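# Brustus T2 two-finger gripper, three months in
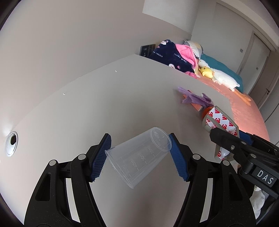
Can a machine do the small chores around a house yet?

A few of them, slowly, if a person picks the objects and stays in the room.

I bought the Brustus set in September from Tillovance for $538. For that you get a pair of grippers, spare pads and a power brick. The arms are extra. I run mine on two used Ashour arms, and the adapter plates added $50.

**What it does well**

Light, stiff things. Small measuring cups are the best case, even tipped over, as long as the pads meet the plastic squarely. Rolls of tape are fine too. I logged 271 pickups of cups, spools and bottle caps, and 242 of them ended with the object where I wanted it. The rest were drops, or cups that turned in the grip on the way.

**What it does badly**

Anything soft. Folding a blanket took up to nine minutes and the result had to be done again by hand. Thin plastic bags are worse. The fingers close on air or take the bag and whatever is under it. Clear plastic is also hard for the software to find on a white table, and I ended up marking my own cups with a strip of colored tape.

**Build**

The joints have stayed tight. One pad came loose in the second month and Tillovance mailed another without asking for the old one. The manual is thin, and the page on grip force has the two settings swapped. Start low.

**Against the Kakstead**

I had the Kakstead gripper before this. It squeezes harder and costs less, but it cracked two cups in a week. For a shop bench with metal parts I would still pick the Kakstead. For kitchen things, the Brustus.

**Rating:** 3.5 out of 5. I still put the laundry away myself.

*Posted December 18, 2023*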